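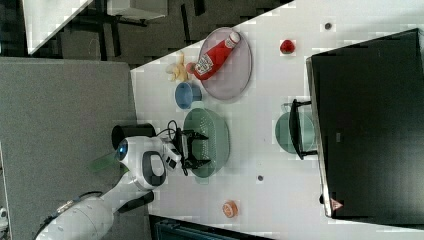
Peltell Tabletop Demos: README

3 min read

Peltell is a set of 566 teleoperated demonstrations of kitchen pick-and-place, recorded on one arm with a two-finger gripper. It is meant for behavior cloning and for checking data loaders before moving to larger sets.

Tasks

There are 9 task prompts. Each is a short instruction in plain English, stored once per episode. Typical prompts:

- put the strawberry in the green bowl
- stand the blue cup upright
- move the ketchup bottle off the plate

Object positions are changed by hand between episodes. Objects that the prompt does not mention stay on the table as distractors.

Collection

The operator drives the arm with a handheld controller. Translation and rotation are mapped to the end effector; the trigger sets gripper width. Commands are logged at 20 Hz, joint states at the same rate. Images are saved at 10 Hz and matched to the nearest earlier command. Do not interpolate across an image gap; use the valid_mask field.

Two sites contributed. Brallau episodes start from a fixed home pose. Trokthorpe episodes start wherever the previous one ended, so the first few steps vary more. The site field tells them apart.

Layout

episodes/ one folder per demonstration
episodes/*/states.csv joint angles, gripper width
episodes/*/actions.csv operator commands
episodes/*/rgb/ color frames
meta/prompts.txt task strings
meta/splits.json train and validation lists

Labels

success is set by the operator at the end of the episode. Failed attempts are kept. Filter on success == 1 unless you want recovery behavior.

Known issues

- Gripper width is in meters for Brallau and normalized for Trokthorpe. The Quintero loader converts both; raw CSV files do not.
- Some operators pause before closing the gripper. Trim idle steps if your policy stalls above the object.
- No force or depth data.

Changes

August: prompts deduplicated, splits rebuilt. Older split files will not match.

4 comments · 17 shares

Contact: Peltell maintainers | Back to top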